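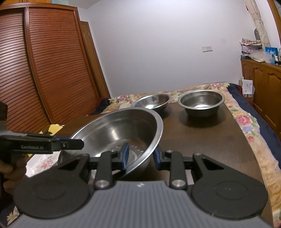 Kálmán Vass

Visit to Rarkwood in Trukholm: two days with grippers

In January our department received an invitation to see how Rarkwood compares hand-held and arm-mounted grippers before they decide what to buy. We are a small group which mostly works with packing lines, so the subject was a little outside of our daily work. I went together with Irén Jakab from our electrical side. This report is for the colleagues who could not come, and also for myself, while I can still read my notes.

The train to Trukholm was late and we missed the welcome coffee. Ilona Kun met us at the gate and brought us directly to the hall, where the presentation had already begun. There were 11 visitors in total. Most of them came from catering equipment and from hospital supply, so the questions were very practical: what happens with a plate which is greasy, who cleans the pads, how long is the training of a new person.

The hall

On the first day we saw the fixed arms. Rarkwood has one Illés arm on a steel frame and a second, smaller one on a cart. Both can take the same end tools through an adapter plate they make in their own workshop. Changing a tool needs four screws and one connector. Irén liked that the supply is 24 volts everywhere, also for the cameras, and she spent a long time behind the cabinet looking at how they separated the signal cables. I was more interested in the controller. They use the Gukel controller for both arms, and the operator screen is clear, but the error messages are short and I did not understand half of them. When the small arm stopped in the middle of a cycle, the screen showed only a code, and Hywel Bellis had to look in a printed folder. He was open about this and said the folder is the most used item in the hall.

The demonstration itself was a shelf with cups, trays and plastic boxes. The parallel gripper with hard jaws was quick and exact with the boxes. With the cups it was less good, and two of the visitors wrote this down immediately. A vacuum tool was also shown. It works well on flat trays, but the noise of the pump makes conversation difficult, and for a kitchen I would not choose it.

After lunch we could drive the cart arm by ourselves with a pendant. I had it for 40 minutes, which is longer than I expected, and I must say that my hands learned it slower than my head. To approach a round object from above is easy. To approach it from the side, with the correct angle, I needed many corrections.

The hand-held units

The second day was for me the more valuable. We worked in an ordinary furnished room with a bed, a wardrobe and a dark brown table, and the objects were stainless steel bowls of different shapes. No arm here. You hold a gripper in your hand and do the job with it as if it was the end of your own arm.

I had read about this way of working, but I had never held such a tool. The fingers have blue pads on the inside, and they are moved by black linkage arms. One of the units has the text GenRobot.AI printed in white on its jaw piece. You put your fingers around a handle, and after some minutes you stop thinking about the handle and think only about the tips.

The bowls are a good test object, better than I thought when I saw them. A steel bowl is smooth, it is shiny, and you can take it only by the rim if you have two narrow fingers. When the rim is between the pads and you lift, the weight hangs on one side and the bowl wants to turn. If you tilt it toward yourself, you see all the inside, and then it is a question of how much you trust the pads. I pinched too near to the tips the first time and the bowl turned down slowly until it touched the table. Ilona showed me to go deeper over the rim. This was the most useful advice of the two days, and it is valid for the arms too.

The shallow wide bowl and the deep one with the rolled rim are not the same task. With the rolled rim I had the feeling of a stop under the pads, and I lifted with more courage. With the wide one I worked slower. Irén had the opposite opinion. She is left-handed, and she noticed that she comes to the rim from a different side than the rest of us, and for this reason the comparison between persons must be made carefully. Hywel wrote it into the protocol.

We also tried to work with one unit in each hand. This is much harder than it looks. The left one goes where it wants while you look at the right one. Anikó Szűcs, who leads the trials, lets every new person do 2 hours with a single unit before she gives the second one. We did not have this time, and our results in the two-hand exercise were poor. I report it so that nobody uses our numbers if they see them in the summary of Rarkwood.

What I would tell to our purchasing

For our boxes the hard parallel jaw on the small Illés arm is enough. I do not see a reason to pay for anything more complicated. If the project with the canteen trays and bowls comes back, then padded fingers should be on the list, and we should ask for spare pads in the offer, with price and delivery time. At Rarkwood the pads are treated as a wearing part, and they keep a bag of them in the drawer under the pendant.

I would also ask for a hand-held unit on loan, before any arm is ordered. One afternoon with the real objects in the hand tells more about a grip than the data sheet does. We made the mistake with the suction cups two years ago and everybody remembers it.

The controller question is open. Irén prefers Gukel for the wiring, and I would like first to see the folder with the codes in a digital form. Hywel promised to send it. Until today it did not arrive, I will remind him.

Some practical remarks

The hotel by the station is fine, but ask for a room to the yard. Safety shoes are necessary in the hall and they do not lend them. Lunch is in the canteen on the first floor, cash only. Taking pictures is permitted except in the workshop where the adapter plates are made.

Ilona says there will be a second round later, with glass and ceramic objects, and each company may send two persons. Please tell me if you are interested. The drawings of the adapter plate are in my office, on paper.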